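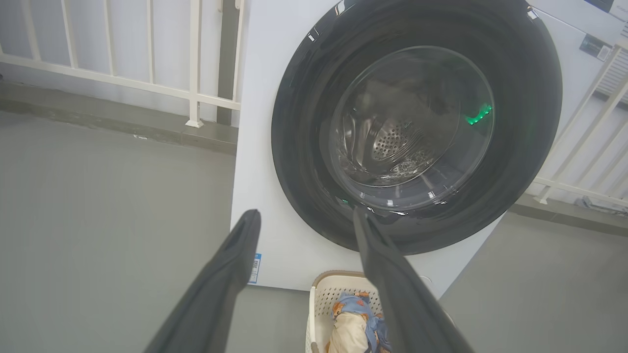

Washer bay at Dridby, wrist camera view with the door closed.

Visit report: Navickas, Dridby site, Thursday, June 21, 2018

Ott Laur and I spent the afternoon on the laundry task. Rasmus Paju, who maintains the planner, took us through the stack. Perception runs on the wrist stream alone. The door is fitted as an ellipse on the dark ring, and the pose is passed to the planner once it has held steady for 48 frames.

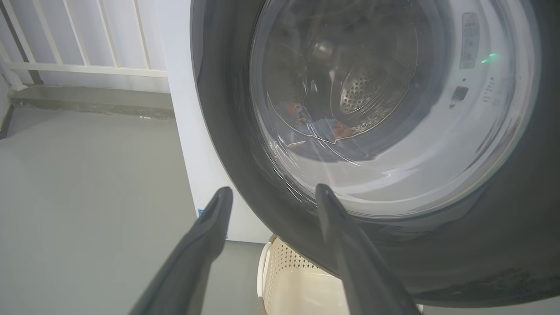 Glass is the weak point. Highlights on the porthole give false depth, so the depth image is masked inside the ellipse and drum contents are segmented from colour only. Of 400 logged approaches, 387 ended with an accepted door pose. Most of the rejects came from strong daylight on the white casing.

The planner is Barnus, with their own cost term for keeping both fingertips in view. Replanning is triggered by a pose shift, never by a timer. 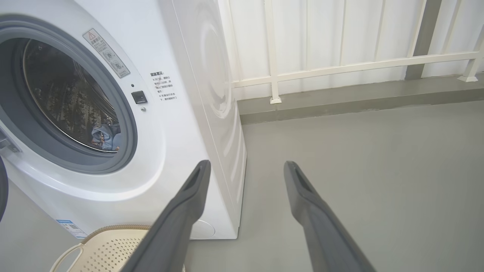 Oblique approaches are handled by a separate module, which I found less convincing. It relies on printed features on the front panel and would need retuning for another model of washer. Paju agreed. A version using the casing outline is planned for September.

Log format and replay tool to follow by email.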